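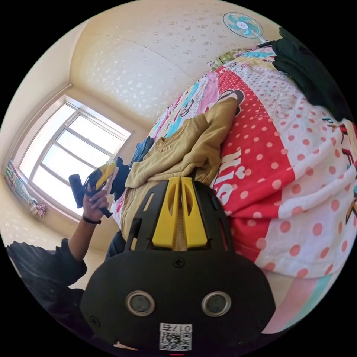

Opened by Lộc Doãn | Ticket 111 | Oduvon laundry planner, household accounts | Status: solved

Hi all! Love this app, and I've been using it since May to keep our family of 6 in clean clothes (no small thing, we also wash for my aunt). But the shared wash list has started doing something odd. When I mark a load as folded on my phone, it goes back to "waiting" on my wife's tablet, and then a few minutes later it goes back on my phone too. Sweatshirts, bedding, towels, every category does it.

What I've tried so far:
Logged out and in on both devices
Deleted the Tạ household and joined it again from the invite link
Turned off reminders
Switched the tablet to our other Wi-Fi network

The rejoin fixed it for one evening and I got very excited, but by breakfast eight loads were back on the list. App version is 8.20 on the phone. The tablet doesn't show a version at all, only the word Cillunura at the bottom of the settings page.

Reply from Lovisa Öberg, support

What a great write-up, thank you! That word at the bottom is the big clue. Cillunura was our old sync service, and the tablet is still talking to it, so the two devices keep handing each other different lists. Please open Settings on the tablet, tap Household, then Sync source, and pick Oduvon. Leave the app open until the little wheel stops. Then pull down on the wash list on your phone, once. 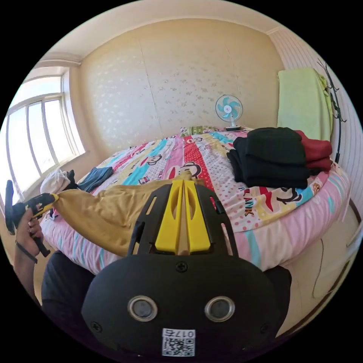 Will changing the sync source erase our saved folding notes?
Your notes stay where they are, because they're kept with the household and the sync source only handles the status of each load.

Lộc Doãn

It worked!! The wheel spun for 20 minutes (I nearly gave up) and then both lists matched. I marked the sheets as folded at 6 and they're still folded after lunch. My notes on fitted sheets are all there too, which made my day. One tiny thing left: the tablet now shows the "towels" label twice, one with a capital T.

Lovisa Öberg

Hooray! The double label is a leftover from the old list. Press and hold the one with no loads under it and choose Merge. Closing this one, but reply here if it comes back.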